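# Buying a Two-Arm Cell: Questions We Get Before the Purchase Order

Norkance helps small shops and teaching labs plan and buy benchtop automation. We don't build the arms, and we don't earn a commission on them, so we can afford to be a little rude about the invoices. Most of these questions reach us in December, when someone discovers there is budget left and a deadline attached to it.

## Money

### How much of the budget should go to the arms?

Less than you want. The arms are what everybody comes to look at, so they soak up the whole number on the first draft of every request we see. Then come the enclosure, the work surface, the mounting plates, the cables, the grippers, the fingertip pads, the software seats, the bench it all sits on and the electrician. If your draft has one line for arms and one line for "misc.," send it back to yourself.

### Do I need two arms?

Two arms cost more than twice as much as one, once you count the hours spent teaching them to stay out of each other's way. If a clamp can hold the part, buy the clamp. It has no firmware.

Two arms earn their keep when the part has to be passed from one hand to the other, turned over in midair, or steadied while something is done to its far side. Soft or awkwardly shaped parts are another fair reason. "It looks better on the tour" is a reason we hear often, and we'd only ask that it be written down as such, preferably in the marketing budget.

### What do people forget to put in the request?

The list changes a bit from shop to shop, but these keep turning up:

- Spare fingertip pads. They wear out, they get gouged, and they are always on back order in the week you need them.
- Cable, longer than you measured. An arm at full reach wants more slack than an arm at rest.
- A second set of gripper fingers for the part you swore you'd never run.
- Freight, and the liftgate charge on top of freight.
- Somebody's time. Put a real number of hours on it, with a real wage.

### Can I buy used?

Yes, if the controller comes with it and the seller will power it up in front of you. A used arm without its controller is a sculpture. Ask for the backup files too, and get them before you pay, while the seller still remembers your phone number.

## The cell itself

### Why does your quote template give the enclosure its own line?

Because it is never cheap and it is never an afterthought, whatever your first sketch says. An aluminum extrusion frame gives you somewhere to bolt the things you haven't thought of yet. We also ask for the base plates to be itemized. If they are buried in "installation," you'll have no idea what it costs to move an arm later, and you will want to move an arm later.

### Do the printed wall graphics do anything?

They make the inside of the cabinet look less like a cabinet. If you plan to use cameras, ask the integrator what a busy background does to the vision setup before you approve the artwork. Plain panels cost less. We have yet to win this argument with anyone who had already seen the rendering.

### How much room do the arms need between them?

More than the brochure suggests and less than your safety person would like. Draw the reach of each arm on paper at full size, lay the sheets on a table, and look at how much they overlap. The overlap is where the shared work gets done, and it is also where the two arms can run into each other. For a handoff job you want the grippers able to meet near the center of the surface with their elbows well out to the sides.
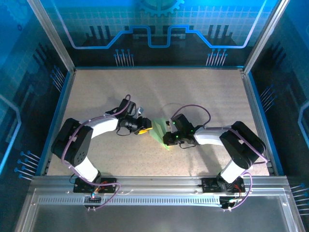 ### What should I ask about cables?

Ask who supplies them, who dresses them, and who pays when one snags. A cable that runs on the outside of an arm is easy to replace and easy to catch on things. A cable that runs inside is neither, until it fails, and then it's an afternoon. Get the replacement part number on the quote. Purple, black or plaid, we don't care about the color, although having one color per job is kind to whoever has to trace it later.

Ask about the small electronics as well. Boards and connectors want a cover and a fixed place to live. "We'll tidy that up at install" should appear on the quote as a line with a price, or you'll be the one tidying.

### Which grippers should we order?

Bring the part. Bring the ugliest examples of the part. Clear and tinted pieces deserve special mention here: if you intend to find them with a camera, test that before you order anything, as translucent material can be a nuisance to see reliably.

Pads in a bright color are a small extra on some quotes. We like them. You can tell at a glance which jaw has one and whether it's wearing through.

## Comparing vendors

### Can you show me what two quotes look like side by side?

We use the same worksheet for everyone. These are the rows people fight about:

| Line | Osman package | Ulline package |
|---|---|---|
| Enclosure | Included | Separate line |
| Base plates | Buried in install | Itemized |
| Spare pads | 3 | 11 |
| Training | On site | Remote |
| Setup hours | 200 | 337 |

At first glance Osman wins on hours. Then you read the notes and find that the Ulline figure includes programming the handoff, while the Osman figure stops when the arms can wave. Ask both vendors what the cell will be doing on the day they leave – and get the answer in a sentence with your part in it.

### Do you recommend Jatau for the integration work?

For labs, often. They write good manuals and they answer email. For a production shop running two shifts, ask them about evening support first, and don't accept "we're flexible" as a phone number.

### What should the acceptance test be?

Your part, your cycle, your operator, on your floor. A demo with the vendor's favorite block proves that the vendor owns a block. Hold back the last payment until the test passes, and agree on what "passes" means while everyone is still being polite.

### When should we place the order?

Work backward from the day you need it running, add the lead time, add the setup hours, then add the time your own purchasing department takes to approve a new supplier. That last one is usually the longest. Start the supplier form today, even if you haven't chosen a supplier. You can download our blank worksheet from the planning page and fill in the rest while you wait.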